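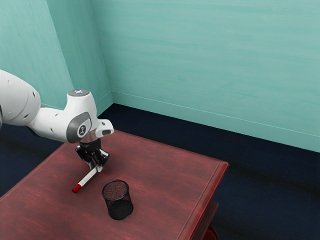

Marker in the gripper and mesh cup on the wood table, Bristwood open day.

Desk and Bench Tips: Notes from the Gurkari Demonstration

Posted December 5, 2023

The Bristwood workshop held its open day this month, and the Gurkari arm was set to putting pens away. It ran for 14 minutes at a stretch. Most of what the operators told us works on an ordinary desk too.

Put the cup down before the pens. Leave a hand's width of clear table on every side of it.

Cap markers before they go in. An uncapped tip will bleed through a mesh cup onto the wood.

Store markers cap down. The ink stays at the writing end and they start on the first stroke.

Keep no more than eight pens to a cup. Past that they jam, and you pull out two when you want one.

Use a heavy cup, or stick felt to the bottom of a light one. Felt also saves the finish.

For bottles and jars, take hold low on the body. A cap that isn't screwed down will come away in your hand.

Wipe the table with a dry cloth first. Grit under a cup leaves rings.

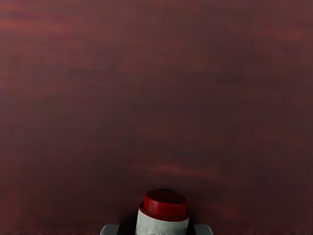

Ó Briain wrote in to say that cap down is fine for markers but wrong for gel pens, which leaked in the drawer after six weeks. Gel pens are better kept flat.

The Jomby bench plans are at the front desk.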